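Sorting small cloth items with one basket

Small cloths and pouches go missing because they have no fixed spot. A plastic basket with holes in the sides fixes most of that, and you can see what is in it without digging.

1. Clear the table and wipe it down. Old scuffs won't come out, so leave them.

2. Set the basket in a back corner, out of the way of your hands. It can sit at an angle.

3. Fold the first item and lay it against one side of the basket.

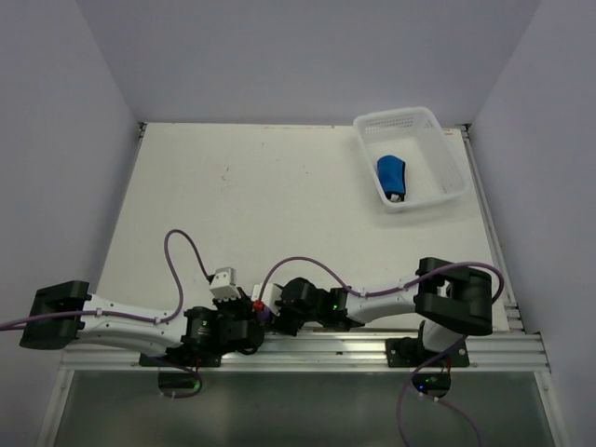 Basket in the back right corner, blue item along the left inside wall.

4. Add the rest the same way, one at a time, folded edge up. Stop at 6. Past that the stack leans and you end up refolding.
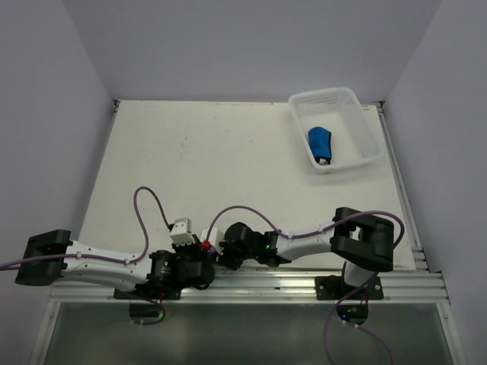
If you have more than that, start a second basket. Siham El-Sayed keeps hers by color, which works if you own a lot of one kind. Empty and rinse the basket every 2 months.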